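We're Wondby, a small cookery school in Vastadthorpe, and we love teaching people to cook food they'll want to eat again next week! We opened on 6 February 2019 with one long bench, two borrowed hobs and a bread course that filled up before we'd finished painting the door.

Syahrul Nugroho started the school after years of running the kitchen at the Govindasamy, over in Okby. He'd been showing friends how to make proper stock and flaky pastry on his days off, and more of them kept turning up (some brought their mums). So he found the old shop on the corner, and here we are.
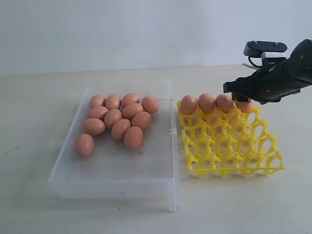
*Brown eggs and a yellow egg tray*

Our beginners' course is still the heart of the place. It runs for 15 weeks, one evening a week, and takes you from chopping an onion to putting a whole dinner on the table. You'll make soups, curries, pies and a really good omelette, and you'll take home whatever you don't eat with us. So far 877 people have finished it, and we're so proud of every one of them.

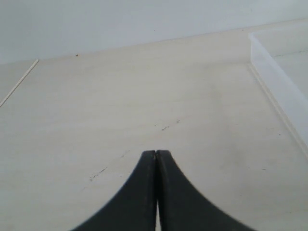

## How we teach

Classes are small and quite noisy. You cook from the first evening, with a tutor close by, and everyone sits down to eat together at the end – that's often when the best questions come up! We use ordinary pans and ordinary ovens, the sort you've probably got at home.
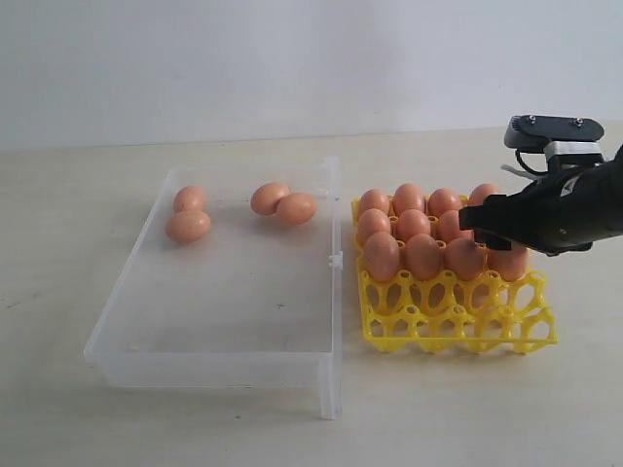

*Eggs in the yellow tray, with more in the clear one*

If you don't eat meat, or can't have nuts or wheat, tell us when you book and we'll change the recipes to suit you.

## Come and say hello

Each June we open the doors for a day of free tasters, with dumplings in the morning and cakes after lunch.

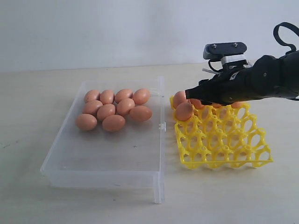
We also have a recipe library, now up to 254 cards, and past students are welcome to drop in and copy out any they've lost. New courses go up on the board by the front door, and you can book in person or give us a ring.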